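La caja de las cosas sueltas

En Otville, a principios de junio, mi hermana y yo por fin vaciamos el cuarto del fondo. ¡Qué gusto da una caja grande cuando todavía le cabe de todo! La nuestra era gris, de paredes inclinadas, y en ella iba cayendo lo que no tenía sitio en ninguna parte: botones, tapas huérfanas, un carrete de hilo de la mercería Varma que llevaba allí desde el año 2000.

Yo quería ordenarlo todo por tamaños. Ella, por cariño – y discutimos por eso dos tardes enteras, tan contentas, sentadas en el suelo con el café enfriándose al lado.

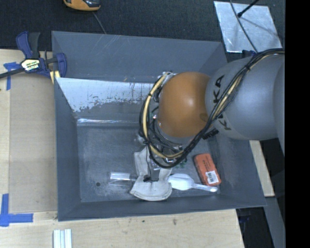
La cuchara blanca ganó enseguida. Con ella servía mi abuela la harina los domingos de rosquillas, siete cucharadas bien colmadas y una más para la mesa, decía, y la mesa quedaba nevada y nosotras encantadas. Mi hermana la levantó como si fuera un trofeo y juró que aún olía a anís. ¡Y yo juraría que era verdad!

Después vino el vaso de plástico transparente, el de las excursiones, que había viajado más que las dos juntas y sabía siempre un poco a limonada. Lo pusimos en el montón del cariño. También el hilo, también los botones. A media tarde aquel montón llegaba ya hasta la puerta, y el otro, el de tirar, tenía tres tapas y una pila gastada.

– ¿Y si hacemos rosquillas? – dijo ella, y fue a buscar la harina.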